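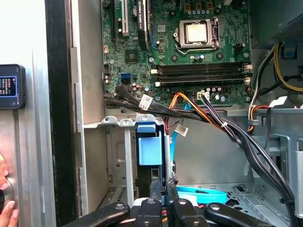

4.3 Preparing a desktop chassis for memory installation

This section covers the Skomutton bench kit when it is used to fit memory modules in a desktop computer with the side panel open. Complete section 4.2 (Wrist camera focus) before you start. The steps apply to tower cases lying on their side.

CAUTION: Shut down the computer, unplug the power cord, and hold the power button for 3 seconds. Do not rely on the front panel light. Some boards keep standby power after shutdown.

CAUTION: If the CPU cooler has been removed, the top of the processor is exposed. Set the keep-out zone in step 5 before any arm movement is enabled.

1. Open the side panel fully and check that it cannot swing back into the path of the arm. If the panel is hinged or stays attached to the chassis, hold it by its outer edge until the stop is fitted.

2. Set the case on the bench mat with the board facing up. Push it against both fence rails. The case must not rock when you press on a corner.

3. Jog the arm to position P2 (Case Overview). In this position the wrist camera should show the CPU socket, the full length of the memory slots, and the top of the drive cage. The gripper fingers always appear at the bottom of the live view. This is normal and does not need to be masked.

4. Look for cables between the gripper and the slots. Power and SATA cables often cross the lower part of the board or run past the drive bay. Move any slack cable aside by hand and hold it with the soft clips from the accessory bag. Leave plugged connectors in place unless your work order says to remove them.

NOTE: Thin, light-colored SATA cables lying flat are easy to miss at low light settings. Raise the camera exposure by one step if the cable edges look washed out.

5. On the controller, select Zones > Add > Keep-out. Draw one zone over the CPU socket, including the retention lever, and one over each expansion card that stands above the board. Draw a third type, Slow, over the drive cage. Drive caddy handles can project above the cage and catch a finger during sideways travel.

6. Confirm that the memory slots are empty and select Slots > Detect. The controller outlines each slot it finds. If an outline is missing or falls on the wrong part, delete it and draw it by hand.

7. Open the slot latches. On boards with latches at both ends, open both. The kit does not open latches.

8. Remove hands and tools from the case. Select Dry Run. The arm travels the full path at low speed and stops above each slot without lowering.

WARNING: Keep one person at the stop button during the dry run. Keep fingers away from the panel edge and the chassis opening while the arm is enabled.

9. If the dry run ends with no fault, select Save Layout and continue with section 4.4 (Loading the module tray).

Fault codes for this section

476 — Contact detected during dry run. The arm holds its position. Press Release, lift the arm by hand, and look for a cable or caddy handle under the fingers. Repeat from step 4.

645 — Slot outline overlaps a keep-out zone. Reduce the zone or redraw the outline. Do not turn the zone off.

Layouts are stored by case model. A saved layout can be reused on another case of the same model, but cable routing differs from unit to unit — repeat steps 4 and 8 each time.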